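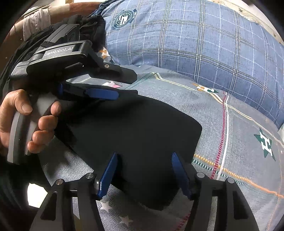

El algodón: de la planta a la tela

Museo Textil de Vulport. Materiales para escolares de 8 a 11 años

El algodón es una fibra natural que procede de una planta. Con él se fabrican sábanas, camisetas, vendas y muchos otros objetos de uso diario. En esta ficha se explica cómo se obtiene.

¿Dónde nace la fibra?

La planta del algodón necesita calor y mucha luz. Después de la flor aparece un fruto llamado cápsula. Cuando madura, la cápsula se abre y deja ver una masa blanca y esponjosa. Son pelos muy finos que crecen pegados a las semillas. Cada pelo suele medir unos pocos centímetros de largo.

¿Cómo se separan las semillas?

Antiguamente se quitaban a mano, una por una. Hoy se emplea una máquina llamada desmotadora. Las semillas se aprovechan: de ellas se extrae aceite y también sirven para alimentar al ganado.

¿Qué es hilar?

Un solo pelo de algodón se rompe con facilidad. Para obtener un hilo resistente hay que peinar las fibras, estirarlas y retorcerlas juntas. Los alumnos pueden comprobarlo en casa con un poco de algodón de botiquín, tirando de él despacio mientras lo giran entre los dedos.

¿Y tejer?

En el telar se colocan primero los hilos de la urdimbre, que van a lo largo. Los hilos de la trama los cruzan por encima y por debajo. El telar Sadberg, expuesto en la sala 5, lleva 1.062 hilos de urdimbre.

¿De dónde viene el color?

El algodón más común es blanco o crema. La tela se tiñe en baños de tinte, y para lograr un negro intenso hace falta bastante colorante. Por eso conviene lavar las prendas oscuras nuevas por separado.

Palabras para recordar

Cápsula: fruto de la planta del algodón.
Desmotar: separar la fibra de las semillas.
Urdimbre: conjunto de hilos que van a lo largo de la tela.
Trama: hilo que cruza la urdimbre.

Textos: Quyên Đặng. Revisión: Jarosław Bielecka.
Ficha actualizada el 16 de julio de 2020.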